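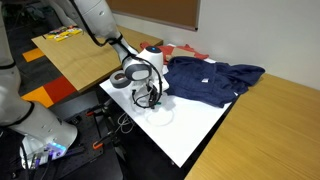 I have now owned the navy garment for so long that it has stopped being clothing and become a surface. It lies where it was last put down, and things get put down near it. I mention this as someone who spent most of September trying to clear one table.

It was supposed to be an evening. I'd read one of those decluttering posts where a woman with very good light tells you to begin with a flat surface, any flat surface, and let the calm spread outward from there. I have two wooden tables and a white board, so I had options. I picked the white board, on the grounds that it was the smallest and that white shows the dirt, which I thought would be motivating. It has mostly been upsetting.

The rule in the post was that you take everything off, wipe down, and only put back what has earned its place. I did the first part by moving everything to the chair. Then I needed the chair. You can see how a person ends up back where she started by nine o'clock, only with a clean board under the same pile.

So I went at it item by item, the slow way.

Navy garment. Too warm to wear, too cold not to have nearby. The label in it has been scratching my neck for years and I have never once cut it out, although I own scissors and the operation would take four seconds. My friend Palesa Venter, who has helped me move apartments twice and has opinions about what she carried, says any garment that spends more than a week on furniture should be considered furniture and dusted accordingly. I told her it was airing. She asked what from.

Red cloth. I honestly couldn't tell you the history of the red cloth. It came with me from the last place, possibly around a lamp. It isn't nice enough to be a tablecloth and it's too big to be a rag, and every time I decide to cut it into rags I think, well, what if I need one enormous red rag. It goes to the back, against the wall, where it can sulk.

Cardboard. This is where I lose sympathy from the general public. I keep flat cardboard. I keep it because the day after you throw out a good flat piece you will need to slide something under something, or paint something on top of something, or mail a thing that must not bend. The piece I have at the moment is a perfectly ordinary tan one and I've got it resting on the red cloth, so the two of them can be unjustifiable together.

I did try to deal with the cardboard question properly. Some time ago I bought a storage box from a shop called Grarnia, 40 dollars, lid sold separately (I did not notice the lid was sold separately). The idea was that flat things would stand up in it like files. They did, for a while, and then they slumped, and then I put the box in the closet with some flat things in it that I haven't seen again. I assume they're fine.

Tape. Gray, on a roll, lying down. I want to defend the tape. The tape is the only thing on the whole board that gets used, and it's the only thing I can never find, which tells you something about the distribution of effort in this household. It has been moved from drawer to board to drawer so many times that I've given up on the drawer. If it's out, I know where it is. If I put it away, I buy another one. I priced this once, because I'm the sort of person who would rather do arithmetic than wipe a shelf, and over the years I have spent 80 dollars on tape I already owned.

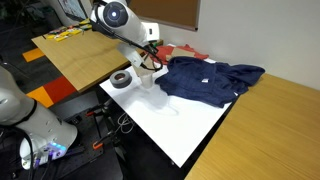

Then there are the plastic cups. I had a sleeve of them for a birthday two winters back and there was a good number left over, and a plastic cup is a terrible thing to own singly. You can't throw it out, it's clean. You can't put it with the glasses, it looks like it's visiting. So it goes on the table and holds three screws for a month, and then the screws go somewhere and it's just a cup again, waiting on its next assignment.

Palesa's suggestion was an app. She uses one called Kandeo, where you list every object in a room and it gives you a number and a little picture of a broom. I got as far as the second table, the one with all the small colorful bits in a row at the far end, and I'm not proud of it but I closed the app there. Her own total for her living room was 534. She got it down to 378 and sent me a screenshot, and I wrote back "wow," and I meant it in at least two ways.

The small colorful bits are staying, by the way. They're in a row. A row is organized. I will be taking no questions about the row.

What I've settled on is a kind of treaty. The wooden table nearest the board stays bare, or as bare as I can manage with one end of the navy thing hanging toward it. The cork board on the wall gets used for paper, so that paper stops coming down here to live. And the white board is allowed to be what it has always been, a place where things wait - with the understanding that I'll look at them now and then and feel something.

I did make one real decision. There was a bag for the donation place, and I put four things in it, including a Drusska cardigan I bought for a job I had for eleven weeks. It was a good cardigan. It had pockets you couldn't get a hand into. The bag is by the front door, and I've been walking around it nicely.

The navy garment I tried on before bed, just to check. It still fits. I wore it to brush my teeth, took it off when the label started up, and put it back on the board.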